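把量杯放回去要学多久：和一个学生机器人小组聊了一下午

2024年7月

约这次采访约了好久。一开始是他们要考试，后来是我出差，再后来他们说机械臂的一根线坏了，等线到了再来吧，不然你来了只能看我们发呆。我说看你们发呆也行啊，我也想坐着发会儿呆。最后还是等线到了才去的。

Vedow是个学生社团，名字怎么来的我问了三遍，得到三种说法，所以我就不写了。他们借用的地方在Hollivetti，老厂房改的那一片，我绕着外面走了一圈才找到门（导航把我带到了卸货口，保安大叔看我背个双肩包，直接说“搞机器人的往里走”）。里面层高特别高，说话有一点回音，录音笔录出来的效果就很像在游泳馆采访，回来听写听得我头疼。下面这些话是我对着录音整理的，口头禅删掉了不少，他们看过稿子，改了两个术语，别的都没动。大家商量好不写名字，我就按他们在组里干的活来称呼。

先交代一下他们在做什么。Ceker是一个面向学生的操作类比赛，这一届有个家务赛道，题目听着简单得不得了：桌上散着一些厨房里的小东西，机械臂要把它们收拾好。Vedow选的是量具，量杯、量勺那一类。我第一反应是，这有什么难的？

队长当场就笑了，说每个来参观的人都这么问，包括她妈。

“我妈来看的时候我们正好连着失败，她在旁边站了一会儿，伸手把杯子拿起来放好了，然后问我，这个你们做了一学期？”她说，“我真的没法回答。我说妈，你有手。”

我让她讲讲到底难在哪儿。她说量杯这种东西，形状太讨厌了。碗是一个碗，柄是一条柄，躺着的时候歪向一边，你从上面夹碗口，它会转；你夹柄，柄又是扁的，贴着桌面，手指插不下去。而且一个叠着一个的时候，从某些角度看过去就只剩一小块颜色，程序以为那是个小东西，过去一抓，拽出来一大个。

“人抓东西的时候手指头会自己找，你根本没有在想。”她说，“我做这个项目以后，有段时间吃饭拿勺子都会愣一下，心想我刚才是怎么拿起来的？”

旁边负责写程序的男生插了一句，说她真的愣过，在食堂，汤都凉了。

他们的路线是现在挺常见的那种，让人先遥控着机械臂做很多遍，把过程录下来，再拿这些数据去训练。录一遍叫一条。我问攒了多少条，管数据的同学张口就来：135。我说记得这么清楚？她说每一条都是她检查的，能不清楚吗。

“一开始我们想得很美，觉得谁有空谁来录，录得多就赢了。”她把电脑转过来给我看她的表格，密密麻麻的，备注栏比数据栏还宽，“结果每个人的手法完全不一样。有的人特别急，咔一下就夹上去了，有的人磨磨蹭蹭，快碰到了又缩回来，想一想，再下去。机器学完以后就精神分裂，冲到一半停住，在那儿抖。”

我问，那最后怎么办的？

“开会。”她说，“开了好长的会。规定从哪边接近，夹哪里，夹不住的时候退到什么高度重来。写了一页纸贴在桌边。然后前面录的删掉了41条。”

删的时候心疼吗？

“我不心疼，录的人心疼。”她朝写程序的男生努努嘴，“他有一条录得特别漂亮，一气呵成，可是他夹的是杯沿，跟大家都不一样，那也得删。他到现在还留着那个视频。”

男生说，那条就是漂亮嘛。

我后来真的看了那个视频（他主动给我看的，手机里还单独建了相册），确实挺好看的，机械臂下去，轻轻一带，杯子就起来了，有点像人随手收桌子的样子。我一个外行都想替他求情了。不过管数据的同学在旁边抱着胳膊，我没敢开口。

聊到这里，指导老师过来了一下。他其实不太愿意被采访，说你们聊你们的，我就看看插座。我还是把他拦住问了几句。他教的是一门选修课，14周，社团里好几个人都是从那门课上过来的。我问他，课上教的东西和比赛用得上的东西，重合多吗？

“课上教你坐标系，教你标定。”他说，“标定这个事，课上做一遍，大家都说会了。到这儿来，有人挪了一下相机，一毫米，全组查了一个晚上，最后才想到是标定的问题。从那以后他们才算会了。”

他又说，其实他最看重的是学生写的记录。每次实验做了什么，改了什么，一次只改一个地方。这话听起来像每个老师都会说的，我就多问了一句，他们做到了吗？他看了一眼那边，说：“一月份没做到。现在还行。”

一月份是怎么回事，我当然要去打听。

原来那会儿放寒假，Hollivetti里面人少，他们几个没回家的就天天泡在这边，什么都想试。换了手指的垫片，换了相机的角度，又换了训练的参数，而且是在同一个周末换的。结果成功率一下子上去了，大家高兴坏了，点了炸鸡。第二天早上来再跑，又掉下来了，比原来还低。到底是哪一样起的作用，哪一样在捣乱，谁也讲不清楚，只好一样一样退回去，退了差不多整个寒假。

“炸鸡是白吃了。”负责机械的同学说。他是组里话最少的，这句是他主动说的第一句，我赶紧记下来。

他管夹爪。我对夹爪比较感兴趣，因为我自己手笨，拧瓶盖都费劲，就很想知道给机器做手的人是怎么想的。他说手指的形状改过很多次，现在这个是第四版。第一版太厚，进不了杯子和桌面之间的缝；第二版太薄，一用力就弯；第三版他自己特别喜欢，结果装上去以后夹爪把腕上相机的视线挡了一大半，机器等于蒙着眼睛干活。

“你做手的时候只想着手，”他说，“忘了它还要看。”

我问腕上的相机看到的东西，跟我们站在旁边看到的差别大不大。他说大得很，建议我过去看看屏幕。我看了，第一感觉是晕！手臂一动整个世界都跟着转，桌子斜过来又斜过去。看久了会慢慢习惯，甚至会有点入戏，快碰到东西的时候我自己的手指也跟着缩了一下，被他们看见了，又笑我。

遥控我也试了。他们很大方，说你来一个吧，弄不坏的（后来小声补充说，弄坏过，就是等线的那次）。我坐下来，手握着操纵的把手，那边的臂就跟着我动，有一点点延迟，很轻微，但是足够让你心虚。我的目标是把一个量杯夹起来。我觉得我已经到位了，一合，空的。再来，碰到了，杯子转了半圈，柄冲到另一边去了。再来，夹住了！我刚想喊，一抬手，掉了。

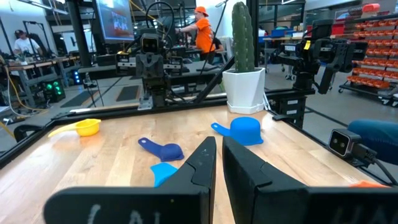
管数据的同学很温柔地说，没关系，这条我们不要。

我坐在那里又试了一会儿，终于有一次稳稳当当地拿了起来，还放到了该放的地方，手心全是汗。真的，我采访过不少做技术的人，很少有机会这么直接地感受到他们每天在跟什么较劲。就是那么一点点角度，早一点合、晚一点合，全在里面。

起来以后我问队长，他们平时是怎么轮班的，总不能一个人一直坐在那儿吧。她说有规定，每个人坐一阵子就要换，累了以后录的东西自己看着没问题，回头检查就会发现动作越来越糊弄，接近的角度都懒得调。这个规定也是吃过亏才有的。

“有一回大家比着谁录得多，录到很晚，第二天她一看，”队长指指管数据的同学，“后半截全不要了。”

“我是很公平的。”管数据的同学说，“我自己录的也删。”

我又问了比赛的事。Ceker的规则里有一条让他们很头疼，就是现场的摆放由裁判来定，颜色可以换，位置随便放，可以躺着可以斜着，也可以挨在一起。也就是说你在自己的桌上练得再熟，到了那边桌子高矮不一样、灯光不一样，都得认。我问怎么准备，写程序的男生说，就是把自己这边弄得乱一点。今天开这边的灯，明天开那边的，东西随手一撒，撒成什么样就录什么样，不许摆。

“不许摆这件事特别难。”他说，“人都会忍不住摆的。你撒完了看它太挤，就想去拨一下，拨一下就好夹了嘛。后来我们规定撒完手要背到后面去。”

他示范了一下，手背到后面，像小学生上课。我问有没有人犯规，他说有，队长。队长说那次是杯子要掉到地上了，那不算。他们为这个争了一会儿，我没听出结果来。

说到颜色，还有个小插曲。刚开始的时候他们发现机器对某一种颜色特别有把握，对别的就犹犹豫豫，查来查去，是早期录的数据里那种颜色总是第一个被拿走，大家下意识都先拿最显眼的那个。机器就老老实实学会了：先找它。要是桌上没有它呢？机器就举着手在空中等。

“像在等人。”负责机械的同学说。这是他主动说的第二句。

后来的做法是抽签，抽到哪个先拿哪个，签是用旧卡片裁的，装在一个信封里。我觉得这个办法很可爱，他们说可爱什么呀，抽签很耽误时间的，可是写程序随机选的话，大家会看一眼屏幕，嫌麻烦就按一下重来，直到出现自己想要的那个。纸签不好意思重抽。

我问他们有没有吵过架，认真的那种。安静了一下。队长说有，为了要不要换方法。学期中间有一阵子成绩怎么都上不去，写程序的男生想把整套东西推倒，改成先认出每个杯子在哪儿，再算怎么夹，老办法，但是心里有底。另外几个人不同意，觉得数据都录到这份上了。

“我到现在也觉得我那个方案能行。”男生说。

“也没说不行。”队长说，“是来不及。”

最后他们折中了，主干没动，只在夹空了之后加了一个检查，发现手里没东西就退回去再来一次。听上去就是一句话的事，他写了很多天，因为手指合到底和夹着一个很薄的柄，读数差得特别小，老是判断错。明明夹着呢，机器觉得没有，松开了，又去夹。我说这跟我出门检查钥匙差不多。他说对，就是那个毛病，他给机器治了很久。

我还挺想知道他们以后想干什么的，就挨个问了。队长想继续念书，方向还没定，反正不想再碰量杯了。管数据的同学去一家叫Sun的小公司聊过实习，对方听说她一条一条看过所有的录像，问她怎么坚持下来的，她说我没坚持，我就是看不惯。写程序的男生说不知道，先比完再说。负责机械的同学在改第五版手指，低着头，没有回答我，我就当他的答案是第五版。

他把图给我看了一眼，指尖的地方又削了一点，说是想对付平躺在桌面上的勺柄。能不能成他也不敢讲，打印出来装上才知道。打印机那天在给别的组用，要排队，他已经去问过好几次了，人家看到他走过去就摆手。

走之前我问，有什么想对打算参加下一届的人说的。通常这种问题会得到一些很漂亮的回答，我也准备好了要抄。结果队长想了半天，说，线多买一根。管数据的同学说，文件名从第一天就起好，别叫“新的”“新的2”“最终新的”。写程序的男生说，把相机的螺丝拧紧以后在旁边画一道线，动没动一看就知道。

我都抄下来了，顺便回家把自己录音文件的名字也改了。

对了，有读者之前留言问这种社团收不收没有基础的人。我替你们问了：收，下学期开学以后招新，先来帮忙录数据，录得惯再说别的。面试会让你坐下来夹一个杯子，夹不起来也没关系，主要看你夹了几次之后会不会生杯子的气。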